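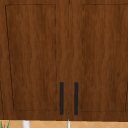 **Do I need my own rope to climb at Sistovdale?**

Nope! I keep two ropes at the hut, and you're welcome to either one. If you do bring your own, make sure it's long enough for the Zillilora slab, because the lower-off is higher than it looks from the path. Helmets are on you. For a feel of the rock, think of the brown cupboard doors with the wavy grain running top to bottom — the streaks on the slab go the same way, and your feet follow them.

**How hard is it?**

There are 19 routes, mostly easy to middling. Jansen is the one everybody asks about (steep start, lovely finish), and I still fall off it plenty.

**Can I stay overnight?**

Yes, but book ahead in August. You get a bunk, a blanket and use of the kitchen. Please do your own dishes and don't leave chalky tape in the sink. 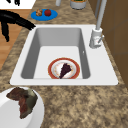

Food scraps go home with you too, banana peels included.

**How do I get there from Berport?**

Take the valley road to the last parking lot, then walk up through the larches. The crag is 100 yards past the hut.

**Who bolted the routes?**

Gebremedhin Gashaw did nearly all of them, and he still checks the anchors every spring. If you find a loose one, tell me and I'll pass it on!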